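Jusier Introduces Drosia Appliqué Quilt Range for Family Bedrooms

Textile maker adds four sizes, a revised stitch specification and a published laundering schedule

3 July 2023

Jusier, a manufacturer of bed textiles for homes and holiday rentals, today released Drosia, a range of appliqué quilts for single and double beds. The range is available to retail and contract customers through the company's distribution partner, Lebrun. Shipments to existing account holders start with the two smaller sizes.

Drosia replaces the Farby line, which Jusier sold for nine seasons and withdrew in May. Farby quilts used printed motifs on a woven face. Drosia uses cut fabric motifs attached by machine to a plain ground, with each motif edge closed by a dense satin stitch. The change follows a review of customer returns, in which fading and cracking of the printed areas was the most frequent complaint.

Construction

Each Drosia quilt has three layers. The face is combed cotton with a density of 80 threads per centimeter in warp and weft combined. The filling is a bonded polyester sheet. The backing is cotton in the same weight as the face. The layers are joined by channel quilting that stops short of each motif and resumes on the other side, so that no quilting line crosses the appliqué.

The satin stitch around the motifs has been tightened compared with pre-production samples. Sample quilts sent to household testers showed lifting at narrow points, mainly at the tips of leaves and at the inner corners between petals. The production version adds a second pass of stitching at these points and a fusible web under the full area of each motif.

Details drawn onto the motifs, such as the short dark lines on vegetable shapes, are stitched in a single thread and are covered by the same care instructions as the rest of the quilt.

Design

The first design group is named Garden and is offered on yellow, pale green and off-white grounds. Motifs include flowers, carrots and small white shapes, placed at irregular intervals and in mixed directions. According to Jusier, the placement was planned for beds that are used during the day, where a quilt is seldom pulled flat and is often partly covered by clothing or other items.

"A repeating layout looks wrong as soon as the quilt is moved ten centimeters," said Edeltraud Ruppert, head of design at Jusier. "With a scattered layout the bed can be made quickly and the result is acceptable. We also varied the size of the carrots, which lets the cutting room use smaller pieces of fabric." 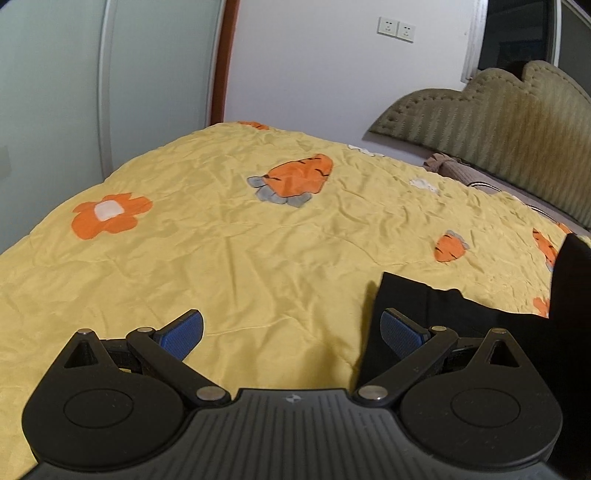

Yellow appliqué quilt with flower and carrot motifs on a bed, with a black garment at right.

Household testing

Before release, Drosia quilts were placed in 39 households for a period of twelve weeks. Participants were asked to use the quilt daily, to wash it at least once every two weeks and to keep a written record of each wash. The households returned 337 wash records that were complete enough to be evaluated.

Three points from the records led to changes in the product:

The care label was moved from the side seam to the foot end, where it can be found without turning the quilt over.

The binding was widened by four millimeters after several participants reported wear at the corners.

The recommended drying temperature was lowered. Quilts dried on a high setting showed puckering next to the larger motifs, caused by different rates of shrinkage in the ground fabric and the appliqué fabric.

Light wrinkling of the face after washing is normal for the construction and is not covered as a defect. Jusier recommends removing the quilt from the dryer while slightly damp and laying it over the bed to finish drying. Ironing is permitted on the reverse side only.

"We wrote the laundering schedule first and then checked whether the product could follow it," said Hauke Seidel, technical manager for bed textiles at Jusier. "The drying temperature was the one value we had to correct. The wash temperature stayed as planned."

Dark clothing and light grounds

The laundering schedule includes a section on color transfer. New dark garments left on a light quilt can release dye if either textile is damp. Jusier advises washing dark garments separately before first wear and keeping damp items off the quilt. Marks should be treated with cold water and a mild liquid detergent before the next full wash. Chlorine bleach must not be used, as it affects the appliqué thread before it affects the ground.

Sizes and availability

Drosia is offered in crib, single, wide single and double sizes. Contract customers can order all four sizes without the channel quilting on the backing, which shortens drying time in commercial laundries. An initial production run of 1,774 pieces has been completed and is held at the Lebrun warehouse. Further grounds will be added after the first run has been sold.

Replacement bindings for Farby quilts remain available while stocks last. Farby motifs will not be transferred to the new range.

Fabric swatches, the full stitch specification and the laundering schedule can be requested from Jusier customer service or from any Lebrun sales office.

About Jusier

Jusier develops and produces quilts, mattress covers and pillowcases for private households and for operators of holiday rentals. The company cuts and sews its appliqué products at a single site and sells through specialist retailers and contract distributors.

Press contact
Jusier Bed Textiles
Product Communications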